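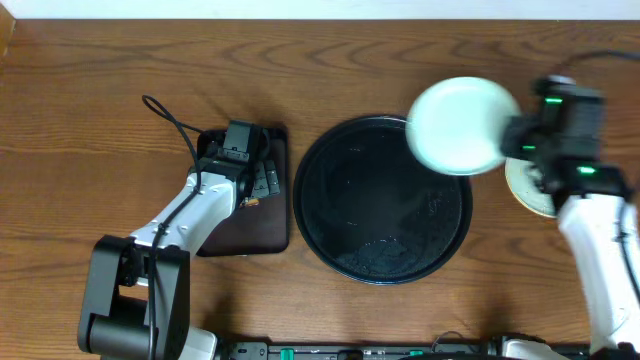
Gripper comparisons are usually published as tables of holding force, stroke, and cycle time, and I have stopped reading them first. Those columns describe the gripper on a test stand. They say very little about how it behaves on dishes, where the object is thin, hard, round, and lying almost flush with whatever is under it. For the past several months I have been trying finger sets for two-arm table clearing, and the load that separates them is a small plate taken by one side. A plate held that way wants to rotate about the line between the fingertips. The pale mint one, tilted in the right gripper over the round black tray, is a fair example of the posture I care about. Holding force helps with it only up to a point. What matters more is the length of the contact patch along the rim.

I compared two sets of fingers. The Pringate fingers have a short, stiff pad with a fine tooth pattern. The Bultton fingers have a longer pad in a softer compound, and they deflect noticeably under load. On paper the Pringate set wins. It holds more, it opens wider, and its position repeatability at the tip is better. On a plate rim it pivots. The pad is short enough that the contact behaves like a hinge, and any acceleration at the wrist turns into a swing at the far edge. The controller doesn't see this, having no estimate of the plate's angle beyond what the camera gives it, and the camera's view of the rim is often blocked by the gripper itself.

The Bultton set swings less. It also wears faster and leaves the tip position uncertain, which hurts on small food items where the target is barely wider than the finger. I ran 2311 grasps across both sets before the first Bultton pad had to be replaced. The supplier suggests a change at 3000. I don't hold the difference against them. Rims are hard on an edge, and their test part was probably a block.

Dwayne Nakamura, who maintains our motion stack, takes the opposite view on what should be done with this result. His position is that pivoting is a trajectory problem. Slow the wrist down, shape the acceleration, and the short pad is good enough. He has a version of the planner that does this, and it works. It also adds time to every move, including the moves where the arm is carrying nothing that could swing. I would sooner pay for the problem once, in the pad, than on every path. He would sooner buy pads once. We have left it there since June.

Camera placement

A head-level view is the default for this kind of rig, and I think it is overrated as the only view. It is good for deciding what to pick next. Trays and plates separate well against a wood table, and a single image usually holds both arms and everything within reach. It is poor for the last 10 millimeters. From above, the fingers hide the exact strip of rim they are about to close on, and the gap between a plate and the tray beneath it can't be read at all.

The usual answer is a wrist camera. We tried the Travonari unit on one arm and took it off again. The image was fine. The housing stuck out far enough that the arm could no longer come in low over a tray edge, so the planner started choosing steep approaches, and steep approaches are the bad ones for plates. Any comparison of cameras that leaves out the shape of the housing is incomplete. I would like to see suppliers publish a swept outline of the unit as mounted, with the cable attached.

Three small plates placed close together are a harder test than one plate alone. A finger going down where two rims meet has very little room on either side, and the neighboring plate moves if the tip is a few millimeters off. Sauce on the surface complicates the camera's job, and on the rim it would change the friction as well. I now use that layout as the acceptance test for every finger set.
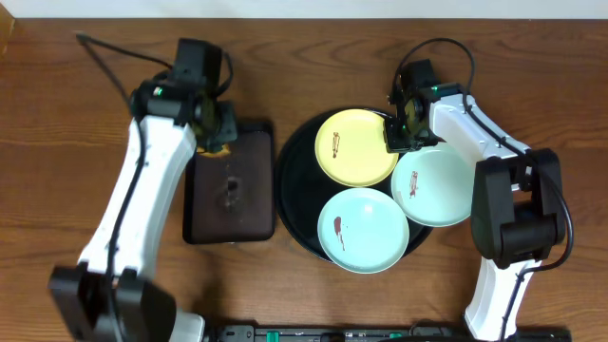

Controllers

My complaint here is narrower. The Domański controller we run closes the gripper to a commanded position and reports motor current as a stand-in for force. With a stiff finger the relation between current and force at the pad is close enough to use. With a soft finger it is not, as part of the travel goes into bending the finger. The same current can mean a firm hold on a rim or a light hold with a bent tip. We ended up with a separate current table for each finger set, measured by hand against a load cell.

That is acceptable in a lab with two finger sets. It doesn't scale to a kitchen where someone changes pads between shifts and may not tell the software. The finger should carry an identifier that the controller can read, and the table should load with it. I have asked two suppliers for this and was told by both that customers don't request it.

Until they do, my advice to anyone choosing fingers for dishes is to ignore the force column on the first pass. Measure the pad length along the rim, then measure the droop of a plate held from one side at full wrist acceleration. Do it with a worn pad as well as a new one. I keep the old pads in a labeled bag for this, and the worn Bultton still droops less than the new Pringate.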